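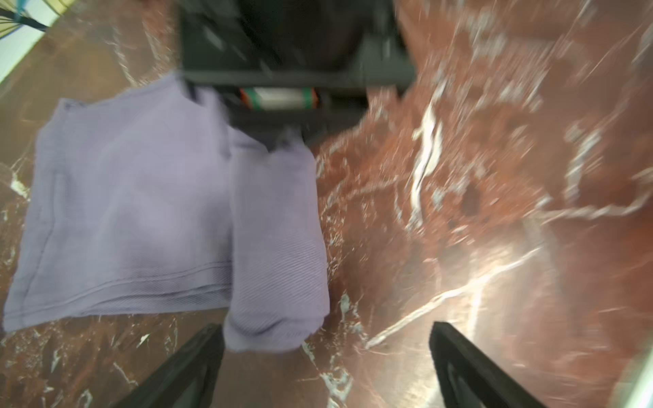
Kitchen & Laundry > Folding, storing, giving up

Thread: Folding cloths on a marble top, thirds or quarters?

premham_attic
Sep 24, 2019
Settle something for my household. We moved the folding to the marble top when we gave up the spare room, and now every cloth we own is folded on stone. Reddish-brown, white and pink veins going in every direction, polished enough to check your teeth in. Very handsome. Terrible for folding. I do one side over, turn to do the other side, and the whole business has slid three inches toward the sink.

The lavender ones are the worst. They have that fine ribbed weave and the fold never lies down. It stands up in a fat roll along one side like it's waiting to be introduced. I fold in thirds. The other adult here folds in quarters and says the roll is my fault. Opinions?

gristlebee
It's your fault. Quarters.

nadow_north
Thirds, and I'll die on this. Quarters puts all four hems in one corner and you get a lump the size of a walnut. Stack ten of them and the pile leans.

gristlebee
My pile doesn't lean.

nadow_north
Your pile is against a wall, you posted it in June.

tumbledown
The sliding is the real problem. Put a bath towel down first and fold on top of the towel. Marble has no grip at all, and polished is worse than honed. I had a honed top in the old place in Alasport and could fold a fitted sheet on it, or at least something I was prepared to call folded.

premham_attic
So I would have a towel out in order to fold the towels. And then who folds the towel?

tumbledown
You leave it there. It lives there. Mine has been there so long the family thinks it's decor.

ovenmitt_40
Fat fold usually means you're folding it before it's properly flat. Smooth from the middle out to the hem with the side of your hand, THEN bring the edge over, then press along the crease. A ribbed weave remembers whatever you did to it last. Also look at which way the ribs run. Fold along them and it drops. Fold across and it springs back up at you.

gristlebee
I have never once in my life looked at which way the ribs run.

ovenmitt_40
And yet you have opinions on quarters.

premham_attic
OK, tried it along the ribs. Better! Not flat, but it has stopped looming. The hem is still wavy though. There's a line of stitching along the bottom and the cloth ripples above it no matter how I pull.

ovenmitt_40
That'll be the hem thread shrinking more than the cloth. Did you wash them hot?

premham_attic
I washed them at whatever the machine was already set to.

ovenmitt_40
So hot.

mansour_lane
Going to disagree with everyone and say don't fold them. I have 36 cleaning cloths and they go in a drawer in a heap. I have never reached into that drawer and been disappointed.

nadow_north
36 is a lot of cloths to have in a heap.

mansour_lane
It's a deep drawer.

tumbledown
I tried the heap. By the second week it won't close and you're poking cloths down the back with a wooden spoon.

gristlebee
Can I ask what the lavender is doing in a kitchen with a brown-red top? Asking as a person with eyes.

premham_attic
They were on sale. I bought the lavender because the alternative was mustard. With the pink in the veins it nearly works, if you come in from the hall and keep moving.

ovenmitt_40
Pull the hem straight while it's damp, both hands, short tugs, then lay it out to dry. It won't be perfect. And wash them cool from now on.

premham_attic
Will do. Reporting back to the quarters faction tonight. I'm told that if I fold along the ribs in quarters I get the same result, so apparently nothing has been settled and I've typed all this for no reason.

nadow_north
Check the corner for the lump.

premham_attic
There is a lump.

gristlebee
Small lump though?

premham_attic
Walnut. Going to go and get a bath towel - the ugly green one, if it's going to live there.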